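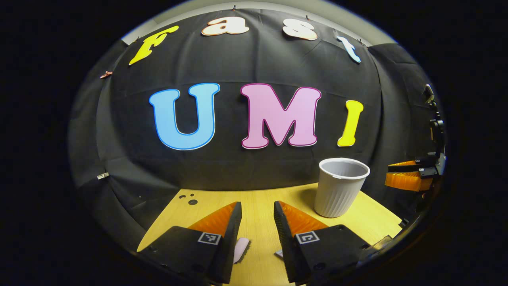
Backdrop and Banner Rental: Frequently Asked Questions

Updated January
By Hui-mei Yu

How far ahead should I book?
Two weeks is enough for most dates. Graduation season fills up early, so write to us in March if you need something for May or June.

What colors do you carry?
Black, white, gray and navy. Black goes out the most. It hides seams better than the lighter colors and makes bright lettering easy to read.

Are the backdrops ironed before pickup?
We press them and fold them, so expect fold lines. Hang the cloth the night before and go over it with a handheld steamer. Don't use a dry iron on the black fabric, as it leaves shiny marks.

Do I need a stand?
You can use your own or rent one from us. The Cerkance stand fits all of our single panels. The Kemppainen stand is wider and takes 2 panels side by side. Tape and tacks are not allowed on rental cloth. Clips are fine.

Can you cut letters for me?
Yes. Send the wording, the size and the colors you want. Letters are cut from card stock and are yours to keep. Please check the spelling before you send it, because we cut what is on the form. Script typefaces with very thin strokes tear easily and we may ask you to pick another.

How do I attach the letters?
Use the removable dots in the packet. Hot glue will ruin the cloth and you will be charged for a new panel.

What does the deposit cover?
The deposit covers stains, burns and missing parts. Creases and ordinary dust are not charged. We return it within five business days after the panel comes back.

Can I pick up after hours?
Pickup is until 6:30 p.m. at the Zodar Street counter. For a later time, ask Cheng-en Hsieh when you book.

Do you ship?
Letters only. Cloth and stands are pickup only.

Questions: use the contact form or call the counter, ext. 676
Copyright Jaltilov Party Rental
Back to top

Related
Steaming fabric without water spots
Choosing letter sizes for a large room
Table cover size chart
Rental return checklist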